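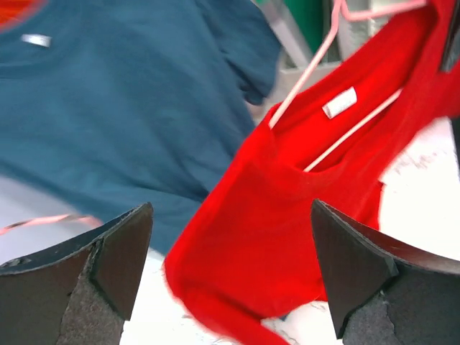

Vekley Over-Door Drying Rack, 14-Bar

Home > Laundry > Drying Racks > Over-Door

In stock at Cillbridge. Two left at Wostville, one of them the floor model.

There are two kinds of drying rack in the world. One kind stands in the middle of the living room for three days with its legs out, waiting for somebody's shin. The other kind hangs on a door and keeps its opinions to itself. The Vekley is the second kind, and we have been selling it long enough to know what it does well and where it gets cranky.

It hangs from the top of any ordinary interior door on two padded hooks. The bars fold down one at a time, so if all you have is a couple of shirts and the good socks you can leave the rest flat. With everything open it takes a full washer load, provided your idea of a full load is the same as the washer's. Ours often isn't.

Folded, it sits close enough to the door that you can still close the door. You would think that would be standard. We have sent back three other makers' samples over it.

What you get

The rack, in one piece and already put together
2 padded door hooks, standard width
2 rubber bumpers for the bottom rail
A sheet of instructions with one drawing, which is upside down

Details

Bars: 14
Width: 56 cm
Finish: white or gray powder coat over steel
Doors: interior, hollow or solid, standard thickness (thick-door hooks sold separately)
Made for: Raudsepp
Warranty: 2 years on welds and hinges, none on the bumpers, which wander off

Yes, the width is in centimeters. Raudsepp does everything in centimeters and we have stopped asking. It fits a normal bedroom door with room on either side. It does not fit a narrow linen closet door, and no amount of turning it sideways will help. We've watched people try in the store.

What it's good for

T-shirts, mostly. Hang them over the bar at the armpits instead of the waist and you won't get that crease across the stomach that makes it look like you've been folded up and mailed. Knit tops do fine too if you spread them over two bars. Jeans will go on it, but put them on the lower bars and give them space. Denim is slow. You can't rush it and it will not thank you for trying.

Sheets are a stretch. A fitted sheet will dry on it eventually, looking like a ghost that gave up. For sheets we would point you to the Raudsepp ceiling rack, two aisles over, if you have the ceiling for it.

New reds and dark blues: wash them alone the first couple of times and don't let them touch anything pale on the rack while they're damp. The rack has no opinion about dye, but your pillowcases will. The powder coat wipes clean with dish soap if something does run.

Hanging it

Put it on the side of the door that faces away from the frame stop, or the door will refuse to close and you'll blame us. Check the swing before you load it. A door with a full rack on it has more momentum than you're used to, and a bathroom door opened with enthusiasm at 6 a.m. can clear a whole towel bar.

The bumpers peel and stick. Wipe the rail first. If you skip them the rack will knock against the door every time somebody walks by, and you'll spend an evening wondering who's there.

Don't hang it on a glass door, a sliding door, or a door you are fond of. The pads are soft but paint is paint, and fresh paint needs a couple of weeks before it should have anything hung on it.

Questions we get at the counter

Can I use it outside? The shed door at our Cillbridge store has had one on it since last May and there is rust at two of the hinges. So, you can, but it would prefer you didn't.

Will it hold a wet bath mat? One. Over two bars, near the bottom.

Does it come in black? It did. The black ones showed every speck of lint from here to the county line, and Raudsepp dropped the color.

Is the gray the same gray as the old gray? No. It's a little bluer. If you're matching one you already own, bring it in, or bring in a bar from it.

Why does mine squeak? The hinges want a drop of sewing machine oil once in a while. Wipe off the extra before you hang anything white.

Delivery and pickup

Free pickup at either store. Order by noon and we'll have it behind the counter the same day, except Sunday, when we are closed and doing our own laundry. Delivery is free on orders over $100, which this rack will not get you to by itself, though it has been known to leave with a basket, a bag of clothespins and a second rack.

Returns are fine within 56 days if it hasn't been drilled, painted or bent. We mention bent because of a chin-up incident. It is not a chin-up bar. It says so on the box now.

Goes with

Vekley thick-door hooks, pair
Vekley replacement bumpers, pack of 4
Raudsepp sock clips, strip of 10
Raudsepp ceiling rack, pulley type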